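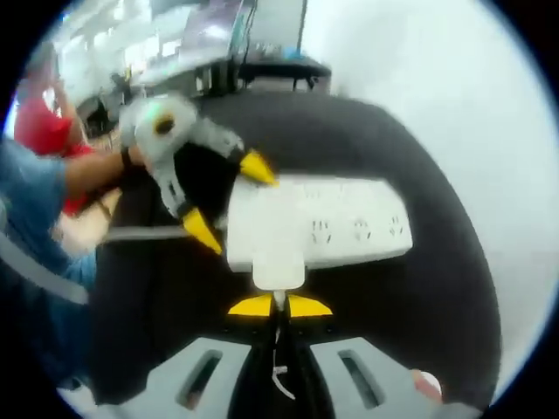

Power strip on a soft-looking black surface – load limit?

I have a white strip with multi-pin universal outlets, fed through a plug adapter. It will run a Gikska kettle rated at 1,260 W and 2 monitors. Is that acceptable, and can the strip rest on a soft surface?

2 answers

Check the rating on the underside. Add up the loads and compare, then check the adapter separately – it is often rated lower than the strip. Kettle straight into the wall. Keep the strip off padding, as it holds heat.

Mine is a Cavska, 6 outlets, over a year on carpet. No trouble so far.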